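Learning from Demonstration, Unit 4: Collecting Examples
Course handout, revised 2 November 2018

What this unit covers

Last unit we treated the training set as something that arrives in a folder. In this one we go and make it! I think it's the most fun part of the whole course, and it's also where most projects are won or lost, so please read the handout before you come to the lab and bring a notebook you don't mind scribbling in.

We'll be working on the Abugri setup, with Stendik as the recording program. If you took the February short course you used an older version of Stendik, and the main change is that each episode now gets its own folder. The logging is otherwise the same.

Terms you need

Episode: one complete attempt at a task, from the start pose to the end pose.
Observation: everything the policy gets to look at in one time step. For us that means the camera images plus the joint positions.
Action: what the operator commanded in that time step.
Demonstration set: all the episodes you keep, along with their labels.

Notice that the action is the command and the joint position is the response. They differ, sometimes by a lot when the arm is in contact with something, and mixing them up is the single most common bug I see in project code.

The wrist view

A camera at the wrist travels with the gripper, so the fingers stay in nearly the same part of every image while the rest of the world moves past them. That is wonderful for learning. The policy gets a close look at the place where fingers and object meet, and a small error in position shows up as a big change in the image. The price is a narrow view. A large object nearby can take up much of the picture, and a second arm may only come in at the side.

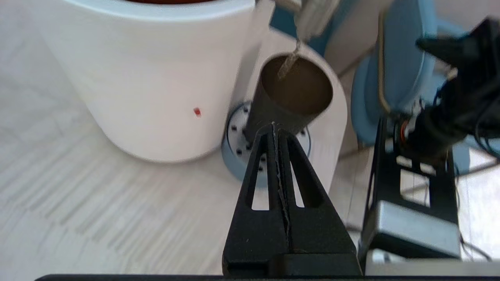 For that reason we never record the wrist alone. A fixed camera gives the policy the layout of the workspace, and the wrist camera gives it the last few inches. Before your first episode, move the arm slowly through the whole task and watch both views. Ask yourself whether you could do the job with only those images. If you couldn't, the policy will have a hard time too, and you should move the fixed camera now, while it's still cheap to do so.

How many episodes?

Everybody asks! For the Susura assignment each team records 200 episodes of one task. Set 100 of them aside as your first training batch, train on those, and look at where the policy fails before you record the second batch. Then aim the second batch at the failures. If it keeps missing when the cup is tilted, tilt the cup more often. If it only misses on the far side of the workspace, go and spend time over there.

Last year's combined class set, Flusine, holds 1,169 episodes across all the team tasks. Of these, 465 are marked as recoveries, meaning the operator made a mistake and fixed it without stopping. Students are often tempted to throw such episodes out. Please keep them! A policy trained only on perfect runs has never seen itself off course, and it drifts a little, then a little more, with no idea how to get back. Recoveries are where it learns the way home.

Varying the scene

Change one or two things between episodes and write down what you changed. Good candidates are:

Position and tilt of the object
Starting pose of the arm
Lighting
Background items that have nothing to do with the task

That last one matters more than it sounds. If a bright container always stands to the left of the target, the network may well learn to steer by the container. Move it, swap it, take it away for a while. We'll look at a few saliency maps in class - some of them are quite a surprise.

Operator habits

Go slowly and smoothly. Pausing to think in the middle of an episode teaches the policy to pause, and since it can't think its way out again, it may simply stay there. Plan the motion first, then press record. Trade operators within the team and log who drove each episode, so that you can check later whether two people's styles are pulling the policy in different directions.

Before the lab

Read sections 1 and 2 of the Stendik guide.
Write one sentence that says when your task counts as a success. Be strict: two teammates watching the same episode should give it the same label.
Bring your list of planned variations. I'll sign it off at the bench, and then you can start recording.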